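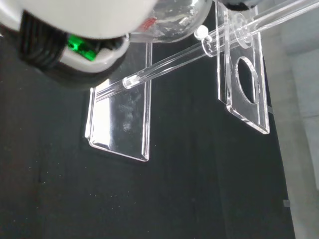 Can I rewet a watercolor sky the next day without wrecking the first wash? Give it a full night to dry, use your softest brush and clean water, and go over each spot only once.

That's the short version I got from my old teacher, Carmela Costa, and I've repeated it for years. But I did a sky on Tuesday over the water meadows at Erkenside, went back in the next morning just as she taught me, and lifted a big pale patch right where I wanted my darkest cloud. So I'm asking all of you kind people what you do. Paper is a 140 lb cold press pad, nothing fancy, and the gray was ultramarine and burnt sienna, which I have mixed a thousand times (well, it feels that way) – Lilla Barta

posted June 11, 2020

ragnvald_f wrote:
Ultramarine sits on top of the paper and comes up if you so much as breathe on it. I'd look at the pad too. Some of the cheaper ones have hardly any sizing left by the time you open them, and then the second wash goes in like ink on a napkin. Mine all live in a drawer away from the radiator now. Try the same gray on a scrap of something better before you blame your teacher! 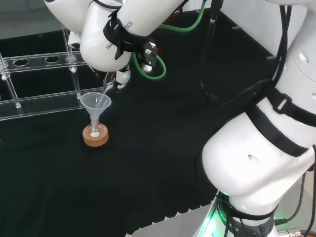

Laurinda Bragança wrote:
I'm going to disagree with Ragnvald a little, and I hope he'll forgive me. I've painted on those pads since I retired and they do fine. What lifts the paint is going back over it. You see a streak, you fuss at it, the brush is half dry by then, and up it comes. I mix a really big puddle first, much more than I think I'll need, tilt the board on a paperback and let the bead run down. If there's a streak, I leave it alone and call it weather.

ragnvald_f wrote:
Forgiven. I still say paper. I did 2 skies side by side last December, same brush and same puddle, and only the cheap sheet lifted.

hieu.v wrote:
Could both be true? I'm fairly new, so take this with a pinch of salt, but I had the same pale patch on a harbor sketch and what helped was doing the whole sky in one go. I wet the sheet on both sides, wait until the shine goes dull, and drop in the darks while it's still damp. No second day at all. You lose some crispness, though I rather like that in a cloud. 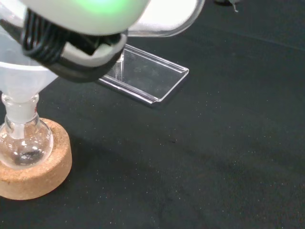 Setup with funnel and round-bottom flask

Lilla Barta wrote:
Thank you all so much. Hiếu, I tried your way this morning on the back of the ruined one and the clouds came out soft and lovely, but my tree line bled up into them, so I clearly went in too early. Laurinda, the paperback is a great tip and I'm stealing it. Ragnvald, I've ordered a few sheets of the good stuff and will report back when they come.

Laurinda Bragança wrote:
Let the sky dry right through before the trees, dear, and start them a little lower than you want them. Mine always grow.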